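机器什么时候能替我们收拾屋子？和林和英聊了一下午

林和英（Hwa-young Lim）在Prurkon做机械臂的整理任务，手头这个项目叫Enano。采访约在十月，下午四点开始，聊到食堂快关门才结束。她说话不快，遇到不想夸大的地方会停下来重新说一遍。以下内容按录音整理，顺序略有调整，经她本人看过。

我先问了读者最常问的那个问题：家务活，机器现在到底能不能干？

“要看你说的是哪一件。”她说，“吸地早就能干了，洗碗机也算机器。你要是问有没有一台东西，进了你家门，看见地上有玩具就捡，看见桌上有杯子就收，捡完了还知道放哪儿，那现在没有。至少我没见过能让我放心把家交给它的。”

她说外行和内行的分歧，多半出在“难”这个字上。搬一箱货、拧一颗螺丝，听起来是力气活和细活，但位置固定，东西也固定，工厂里已经做了很多年。收拾玩具听起来是小孩都会的事，可每一次摊在那里的样子都不一样。积木压着积木，先拿哪一块，从哪一面夹，夹的时候旁边那块会不会跟着倒，人是不想这些的，手自己就去了。

Enano选的就是积木。软的泡沫块，几种颜色，几个盒子，任务是把同色的归到一起。我问她为什么不直接拿真正的家务来练，比如叠衣服。

“叠衣服我们也试过，后来先放下了。布的形状太多，出了错你不知道是看错了还是夹错了。积木简单一点，出了错容易找原因。软的还有个好处，夹坏了不心疼。”

不过软也有软的麻烦。夹爪合拢的时候，泡沫会往里陷，程序以为夹住了，其实只咬着一个角，一抬就掉。夹得太紧，松开的时候又会带着它转一下，落点就偏了。她说刚开始那段时间，组里的人每天看得最多的就是积木掉下来。
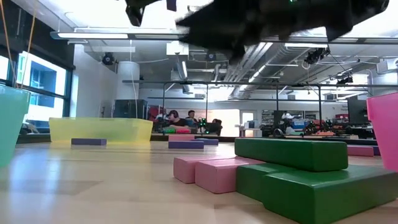
坐在旁边的同事听到这里插了一句，说掉下来不要紧，要紧的是它掉了以后还接着往盒子那边走，空着手做完一整套动作，然后报告任务完成。

林和英点头，说这确实是他们花时间最多的地方。动作本身可以教，人操纵一遍，机器跟着学，学的次数够了，看起来就像模像样。让它知道自己没做成，是另一回事。人手上没东西，立刻就有感觉。机器要么靠相机看，要么靠夹爪报回来的开合程度猜，两样都会骗人。

我问现在的成绩怎么样。她翻了一下笔记本，说最近一轮评测跑了112次，中途需要人伸手帮忙的有11次。

“这个数你写的时候要小心。”她说，“听起来不错，但这是在我们自己的桌子上，自己的灯光下面，积木也是机器看熟了的那一批。换一张桌子，我不敢报数。”

她讲了一个例子。有一回下午太阳斜着照进来，桌面反光，机器对着一块亮斑伸了好几次手。拉上帘子就好了。在实验室，拉帘子是一个办法；在别人家里，总不能要求人家白天拉着窗帘等机器收玩具。

说到用几条手臂，她的看法比较明确：2条。一条手臂也能把积木放进盒子，但稍微长一点的、卡在里面的，一条就很吃力，另外一条可以扶着、推一下、或者把挡路的先拨开。代价是两条手臂会互相碍事，尤其是都往桌子中间去的时候。早先的版本里它们经常互相让，你退我也退，两边停在那儿不动。后来改成一条先走，另一条等，速度慢了，但至少能往下做。

“慢是真慢。”她说，“我自己收那一桌，聊着天就收完了。它要做很久，你站在旁边看，会很想伸手。”

我又问到店铺和仓库。她说Prurkon跟Sugawara谈过一次，对方做的是小件零售，希望机器晚上理货，把顾客放乱的东西归回原位。她去店里看了半天，回来写的意见是先不要做。货架上的东西有盒装的、袋装的、挂着的，标签朝哪边还有规定。对方店长问，只做盒装的行不行。她说行，可那样店里还是得留一个人做剩下的，算下来省不了多少。

“店里的人比我们讲道理，他们会算账。”她说，“家里的用户反而不算账，他们看的是烦不烦。机器把事情做成八成，剩下两成要你弯腰，你可能觉得还不如自己来。”

那么先落地的会是哪一类？她想了一会儿，认为是分拣，东西种类有限、摆放地方固定的那种分拣。比如洗衣房把毛巾和床单分开，比如幼儿园放学以后按颜色收教具。这两样她都觉得有希望，前提是有人愿意为机器腾一个固定的位置，桌子不要挪，盒子也不要挪。
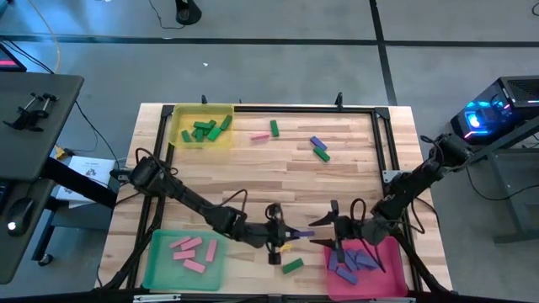
和英，幼儿园里的盒子没有一天是在原位的，Jisteo读过初稿后在页边写道，他还问，孩子把盒子倒扣过来当凳子坐，机器认不认得那还是个盒子。

我把这条转给了她。她回得很直接：现在不认得。盒子的位置可以每次重新找，挪了一点问题不大，倒扣过来就不行，机器会照样把积木放上去，然后积木滑到地上。她说这个问题提得好，他们下一步想加进去的正是这种情况，包括盒子满了、盒子里混着别的颜色、盒子干脆不见了。

数据够不够，也是绕不开的话题。组里目前攒了2000段操作记录，都是人一段一段带着机器做出来的。我原以为她会说还要多得多，她说数量当然要加，但她更在意里面有多少是出了岔子又补救回来的。操作的人做熟了，动作会越来越漂亮，机器学到的也就全是顺利的时候。现在他们会要求操作的人不要重来，夹歪了就从夹歪的地方接着做。

“有人不习惯，觉得这样的记录不好看。”她说，“我宁可要不好看的。”

最后我问她自己家里用不用机器做家务。她说有一台扫地机，平时关在柜子里，原因是地上东西太多，开它之前得先把地收拾出来。

“所以你看，”她说，“收拾这一步还是我。”

录音到这里还有一小段，是她在跟同事商量晚上要不要再跑一轮。同事问换不换盒子的位置，她说换，先把左边两个对调。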